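Chapter 2
Standing Still and Breathing

I came to standing practice at a bad time – bad back, worse temper – and I figured I'd hate it. My first teacher had me stand for 13 minutes with my knees soft and my arms hanging, and I spent most of them planning dinner. I still do that some mornings! In this chapter we'll get you standing comfortably (well, fairly comfortably) and then add the breath.

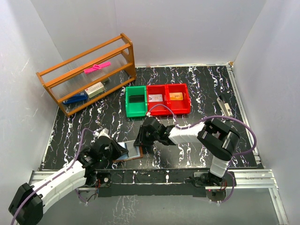 2.1 Finding Your Feet

Put your feet hip-width apart and let your weight drop toward your heels, then rock forward until your toes just start to grip. Back off a little. I like doing this barefoot around 6 a.m., before my head gets noisy, but any quiet stretch of the day works. Let your belly move when you breathe and don't push the exhale.

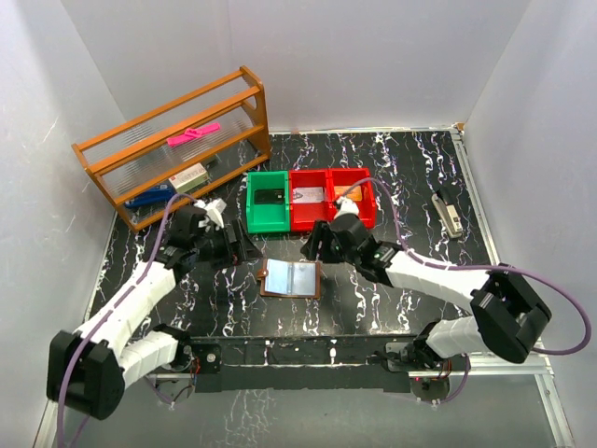
Somtochukwu Bashir told me that the shaking in her thighs bothered her for 17 days, and then one morning she noticed she'd quit fighting it. Mine took longer. We'll come back to shaky legs in 2.3, after the shoulder work.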